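# The Desk I Finally Stopped Apologizing For

I have owned exactly one desk in my adult life that I liked, and I left it behind in a move because it wouldn't fit around the landing. Everything since has been a flat thing to pile mail on. So when my friend Chantelle Joubert told me in October that a desk with a hutch would change my evenings, I rolled my eyes and then spent about 200 dollars proving her right.

What got me was the cubbies. I am a stacker by nature (ask anyone who has tried to eat dinner at my place), and a stacker needs walls. Give me an open surface and I'll build a tower of receipts on it by Thursday. Give me a compartment and I'll put the receipts in the compartment, feel very grown-up, and go make tea!

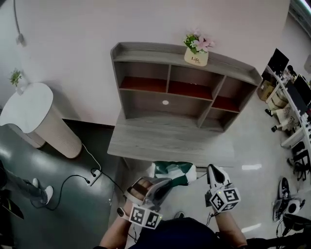
*Gray wood grain, rusty red-brown behind the upper cubbies, and pink flowers on the top ledge.*

I'll admit the color took me a while. I wanted white, the way everybody wants white, and Chantelle kept sending me pictures of gray until I gave in. The reddish-brown backing is what sold me in the end. It keeps all that gray from feeling like a dentist's office, and it looks good even when the cubbies are bare, so there's less of a rush to fill them with stuff.

Then there's the cable hole. It's a small round one in the back panel of the lower section, and I have become a bore on the subject. My last desk had no hole, so the lamp cord went up and over the back like a garden hose, and I caught it with my elbow every single morning. If you're shopping, look for the hole before you look at anything else.

My one house rule is that cleanup happens with a bag in hand. I got this from Upendo Were, who used to run the stockroom at Wekusus, a little gift store where I worked for 2 summers, and who could clear a counter faster than I could find the trash can. You don't sort first. You open the bag, you go left to right, and anything you can't name a use for goes in. I give it 10 minutes before bed and I quit when the timer rings, even if I'm mid-shelf. 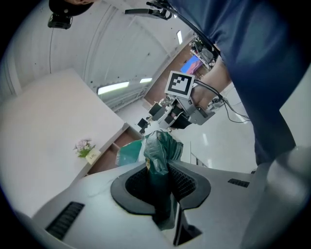
The flowers are the one thing exempt from the bag. They're fake, they say "Life" on the planter, and five years ago I would have been very snooty about both of those facts. But I've killed real plants on every desk I've had — a fern, a jade, something my neighbor Brayden swore could live in a closet — and the pink ones ask only for a dusting. I go over the petals with a dry makeup brush, which works better than any cloth I've tried.

I still haven't decided what goes in the widest part of the hutch. Chantelle votes for baskets. I'm leaning toward library books, standing up, where I'll see the due dates.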